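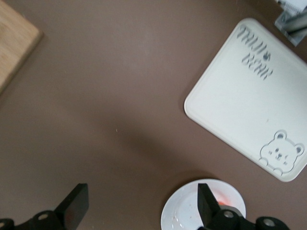 Deisy Ccori

¿Oruga de esfinge que se ha enterrado en una maceta, la dejo o la saco?

Hola a todos, os escribo porque tengo un lío en el balcón y ya no sé a quién preguntar. En septiembre me salió una oruga enorme en la tomatera, verde, con rayas claras en los costados y el cuernecito ese al final. Al principio pegué un grito (lo reconozco) y luego me dio por buscar y vi que era de las que se convierten en esfinge, así que la dejé comer a gusto. Me peló media planta, pero bueno, los tomates ya se habían acabado.

El caso es que el viernes por la mañana la vi paseando por la tierra, muy inquieta, de un color más feo, como parduzco, y a mediodía ya no estaba. Hay un agujerito tapado junto al tallo, así que supongo que se ha enterrado allí mismo. La maceta tiene 49 centímetros de ancho y es bastante honda, está pegada a la pared y le da el sol solo a primera hora.

Mis dudas: ¿tengo que seguir regando? ¿Arranco la tomatera, que está ya para tirar, o al tirar de las raíces me cargo la crisálida? Mi cuñado dice que la desentierre y la meta en un bote con serrín dentro de casa, que así no se hiela. Y yo no lo veo claro, porque en casa tenemos la calefacción puesta desde octubre hasta ni se sabe. Ah, y otra cosa, ¿cuánto tarda en salir? Vivo en Tasthorpe, por si ayuda lo del clima, aquí hiela algunas noches pero tampoco es Siberia.

¡Gracias por adelantado!

Yi-chun Hung

¡Hola, Deisy! Qué suerte, yo llevo dos veranos buscando una en el huerto y nada.

Te cuento lo que hice yo cuando me pasó con una de la calavera, que es prima hermana de la tuya como quien dice. Lo primero, no la toques ahora. Cuando se entierran se pasan varios días haciéndose una camarita en la tierra, y hasta que no mudan y se les endurece la piel son blandísimas. Si escarbas en ese momento lo más fácil es que la revientes o que salga deforme. Si al final decides sacarla, espera por lo menos un par de semanas, tres mejor.

La tomatera no la arranques, córtala a ras de tierra con unas tijeras y deja las raíces donde están. Ya se pudrirán solas. Y el riego, casi nada: yo echaba un chorrito por el borde de la maceta cuando veía la tierra como polvo, y el resto del tiempo la tenía debajo del alero. Lo que las mata muchas veces es el encharcamiento, les entran hongos y adiós. Mira también que el agujero de drenaje no esté atascado.

Lo de meterla dentro de casa con la calefacción, ni se te ocurra. Con el calor se te puede adelantar y tienes una polilla volando por el salón en enero, sin flores y sin pareja, pobre. El frío lo aguantan bien si están a cierta profundidad. Yo por si acaso forré la maceta con una manta vieja las noches más malas y la arrimé a la pared, que es donde ya la tienes tú.

En cuanto a cuándo sale, pues depende. La mía salió a finales de mayo. Pon un palo o una rama rugosa clavada en la tierra hacia primavera, porque al salir necesitan trepar y colgarse para estirar las alas, y si no encuentran dónde agarrarse se les quedan arrugadas. ¡Y no pongas nada encima de la maceta! Yo tenía la costumbre de apilar tiestos vacíos y me di cuenta de milagro.

Si puedes, sube una foto de la oruga, que por las rayas se saca la especie. ¿El cuerno era recto o curvado?

Chun-hung Siu

Yo las mato, lo siento. Me dejaron sin pimientos ni tomates en una semana. Si la dejas, al año que viene tendrás más y luego vendrás a preguntar cómo se quitan.

Anisa Pelupessy

De acuerdo en casi todo con Yi-chun, solo un par de cosillas. A mí me funciona mejor sacarlas y pasarlas a una caja de plástico con tapa agujereada, con 5 centímetros de turba o fibra de coco apenas húmeda, y la caja al trastero sin calefacción. Así veo si se mueven (mueven la punta del abdomen cuando las coges, da un poco de cosa la primera vez) y las protejo de los pájaros y de las hormigas. Pero es cuestión de gustos, y si es la primera que tienes yo la dejaría en la maceta.

Serrín no, por cierto. Reseca mucho, y si viene de madera tratada a saber qué lleva.

Otra cosa, Deisy, no te desesperes si llega junio y no ha salido. Hay crisálidas que se quedan un invierno más en el suelo y salen tan campantes al año siguiente. Yo vacié una maceta por impaciente y todavía me acuerdo.

Y a Chun-hung: por una oruga en un balcón no se va a quedar nadie sin pimientos, hombre. En el huerto las cojo a mano al anochecer, que se ven mejor, y las llevo a las hierbas moras que crecen junto al camino. Se las comen igual de bien.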